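Home | Syllabus | Handouts | Readings | Contact

Handout 8: Hydration and the Aging Body
Health and Daily Living, Section 2
Instructor: Keabetswe Kekana
Revised May 11, 2023

1. Scope

These notes cover water balance in adults over 65. Clinical treatment of severe dehydration is left to Handout 9. Students should have read the February unit on kidney function, in particular the part on how the kidney concentrates urine. The terms "fluid intake" and "total water intake" are kept separate here. Fluid intake means drinks only. Total water intake adds the water contained in food.

2. Why risk rises with age

Several changes act together. Total body water falls as muscle mass falls, so the same loss makes up a larger share of what is left. The kidney becomes less able to concentrate urine, and more water is lost in clearing the same amount of waste. The sense of thirst weakens. An older adult who has gone most of a day with little to drink may report no thirst at all.

Medicines add to the problem. Diuretics raise urine output by design. Laxatives increase loss through the bowel. Some drugs for blood pressure change the way the kidney handles salt and water. A medication list should be taken before any advice on drinking is given.

Behavior also matters. Some people cut back on drinks in the evening to avoid getting up at night. Others drink less before a bus trip or a long appointment. The reduction is often deliberate and is seldom mentioned unless the question is put directly.

3. Signs and their limits

Dry mouth, dark urine, headache, tiredness and confusion are all listed in the standard tables. None is reliable alone. Dry mouth is a common side effect of medicines. Urine color is altered by vitamins and by some foods. Skin turgor - the pinch test on the back of the hand - performs poorly in older people, whose skin has lost elasticity for other reasons. Blood osmolality remains the reference measure but requires a lab.

Sudden confusion should be treated as urgent whatever the suspected cause.

4. Keeping an intake record

The record runs for three full days. Each drink is entered when it is finished, with the time, the type of drink and the volume. Volume is measured once for each cup or glass in regular use, by filling it to the usual level and pouring the contents into a measuring jug. After that the cup can be entered by name. Half-finished drinks are entered as half.

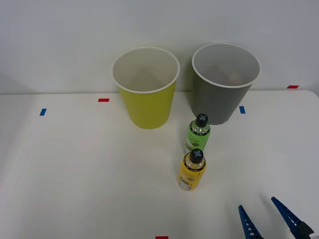
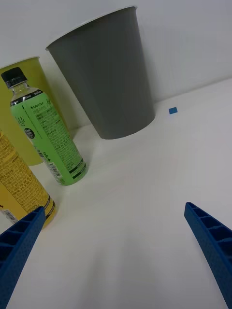
Gray and yellow-green cups with plastic bottles on a white tabletop.

Soup, gelatin and ice are entered in a separate column. Coffee and tea count as fluid. The older advice to leave them out rested on a mild diuretic effect that is small in regular drinkers. Alcohol is recorded but kept out of the daily total for this exercise.

5. Worked example

Rutilio Becerra's practice record from last term is used with his permission. By noon on day one he had entered two drinks of 250 ml and one of 200 ml, giving 700 ml. He had also eaten a bowl of soup, which goes in the food column and leaves the fluid figure unchanged. The most common error in this exercise is to add the soup to the first column and then count it again under food.

6. When more is not better

Patients with heart failure or advanced kidney disease may be on a fluid limit set by their physician. General advice to drink more does not apply to them. Rapid intake of large volumes of plain water can lower blood sodium, and the risk is greater in those taking thiazide diuretics. Any change in intake for these groups goes through the care team.

7. For next meeting

Bring a completed three-day record and the measured volume of each cup used. Read pages 8 to 19 of the course packet. Record sheets are in the Handouts folder - use the version with the separate food column.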